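Families wanted for a bedtime routine study in Hillport and Neston

The Talo Sleep Project is looking for families with a child between the ages of 2 and 5 to take part in a study of evening routines. We want to learn what goes on in ordinary homes in the hour before lights out, and how that changes when a child moves to a new bed, starts preschool or gives up a nap. The study opens in February 2026 and enrollment closes when all places are filled. 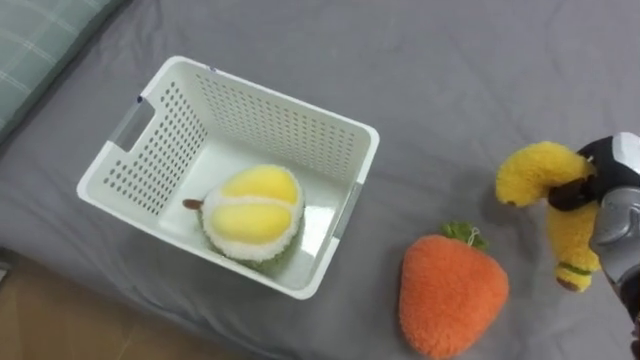
There are 159 places. You can apply if you live in Hillport or Neston, have a child in the age range who sleeps at home at least five nights a week, and can read and write in English. Single parents, grandparents and foster parents are welcome. Children who are being treated for a sleep disorder can't take part in this round — a separate study for them is planned.

Taking part lasts 13 weeks. You fill in a short diary each evening, either on paper or on your phone. It asks when your child had dinner, what you did before bed, and when the light went off. There are also two phone interviews, one at the start and one at the end, each lasting half an hour.

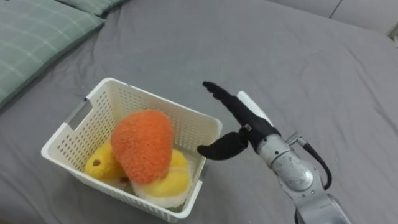
Do we have to change our routine for the study?
Please keep doing what you normally do, even if bedtime is late or different every night.

Families receive a $40 gift card after the first interview and an $80 gift card after the second. If you miss a few diary entries you will still be paid. You may leave the study whenever you like and keep any card you have already received.

Diaries are stored under a number, with names and addresses kept in a separate file. Our last survey drew 2,738 replies by mail, and this study follows up on questions parents raised in it, mostly about night waking and shared bedrooms.
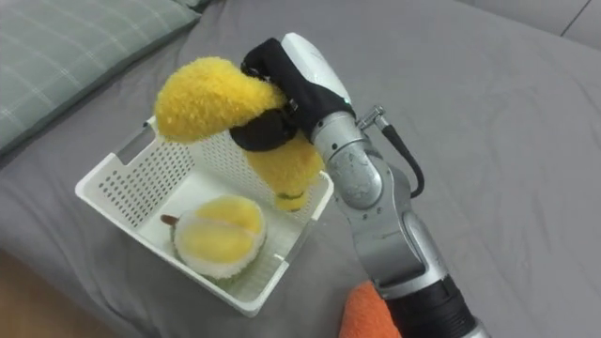

If two children in your home are in the age range, choose one for the diary. You can tell us about the other in the interview. Twins are the exception — we will send a diary for each.

To apply, call or stop by the Talo office on Matlala Street in Hillport and ask for Zinhle Naidoo, study coordinator. Please have your child's date of birth ready and let us know which evenings are best for a call. First interviews will be held in March.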